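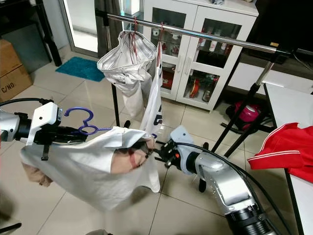 Wollus has opened the second stage of its garment-handling programme, in which two-armed robots are operated by people to record examples for a learning system. The work is carried out in furnished rooms at the company's site in Lellberg, and the first task set to be released is the hanging of everyday clothes. One arm must keep hold of a plastic hanger while both arms share the shirt, as with the purple hanger and crumpled white shirt now in the grippers, and the garment must then be brought to a rail. The recordings will be supplied to development partners from October.

Lellberg, Saturday, July 28, 2018

The hanging set will contain 563 recorded examples at first release. An example runs from the moment the operator takes control of the arms to the moment both grippers are open and clear of the rail. It consists of the joint positions of both arms, the opening of each gripper, the commands issued by the operator and the view from the head camera, all held against a single clock. Depth readings are not part of the release.

Wollus began collecting in a bare test cell, with a fixed table and a grey backdrop. Systems trained on that material performed acceptably in the cell and poorly elsewhere. In particular, the trained controller tended to lose the edge of a pale garment against a pale floor, and it treated any upright pole as the rail support. The second stage therefore uses rooms with ordinary furniture, daylight from a door or window, and household items left in place. Curtains may be open or closed. The position of the rack is changed between sessions and recorded in the session sheet.

Cloth remains the main difficulty. A rigid part can be described by its position and angle, whereas a shirt takes a different form each time it is lifted, and much of it is hidden behind itself or behind the gripper. No attempt is made to model the fabric. The learning system is given the camera view and the state of the arms, and is trained to predict the next short sequence of movements an operator would make. The quality of the result depends closely on how consistently the operators work, and a large share of the first stage was spent on this point.

Operators follow a written procedure developed jointly with Tejada, which supplies the control stations. The hanger is taken first, by its body and with the hook left free. The shirt is then picked up near the collar or shoulder and spread by drawing the arms apart. One end of the hanger is passed into the nearer shoulder, the garment is moved across, and the other end follows. If the cloth slips from one gripper, the operator is to continue with the other and regrasp from the hanging side. If it slips from both, the garment is picked up from wherever it has come to rest and the example continues.

Examples of this last kind are kept. In the first stage they were discarded as faulty, and the trained controller had no means of dealing with a dropped garment: it repeated the next movement in the sequence with nothing in its grippers. Of the 563 examples in the hanging set, 54 include at least one recovery, and each is labelled with the time at which the grip was lost and the time at which it was regained. Examples in which the hanger itself was dropped are labelled separately.

The garments used are second-hand and unpressed. The set covers 42 items, among them T-shirts, polo shirts, long-sleeved shirts and light knitwear, in adult and child sizes. Buttoned shirts are presented with the top two buttons undone. Garments with hoods, linings or elasticated waists are excluded from this release and will be taken up with the folding tasks. Hangers are of several shapes and colours. Wire hangers were tried and withdrawn after the hook repeatedly turned in the gripper during placement.

Each session lasts no longer than 4 hours, including calibration. The arms are moved to a set of reference positions at the start and end, and if the readings differ by more than the permitted amount the whole session is set aside for inspection. Operators work in pairs and change over at fixed intervals. The second operator resets the room, crumples and places the next garment, and enters its number. The person at the controls is not told in advance which garment will be used.

Checking is done in two passes. An automatic pass rejects examples with missing readings, clock errors or joint speeds above the set limit. A manual pass then confirms the start and end points and the outcome label. An example is marked complete only if the hook is over the rail and both shoulders of the garment are on the hanger after release. A garment hanging by one shoulder is marked partial and retained under that label.

Grustach will carry out the independent trials. It will train a controller on the released set without assistance from Wollus and test it in a room that does not appear in the recordings, using garments bought separately. The method of scoring has been agreed beforehand and will be issued with the data. Results will be published whether or not the controller reaches the level obtained at Lellberg.

Collection of folding and sorting examples has started in the same rooms, using the same arms and control stations. No release date has been set for either. Both will use the file layout of the hanging set, so that partners can load them without altering existing software.

Organisations wishing to receive the hanging set should apply in writing to the Wollus data office in Lellberg, stating the type of arm and gripper they intend to use. A sample session, the operator procedure and the labelling guide are available on request ahead of the full release.

About Wollus

Wollus develops control software for two-armed robots used in laundries, textile sorting and domestic settings. Tejada manufactures operator control stations. Grustach provides testing services for automated handling equipment.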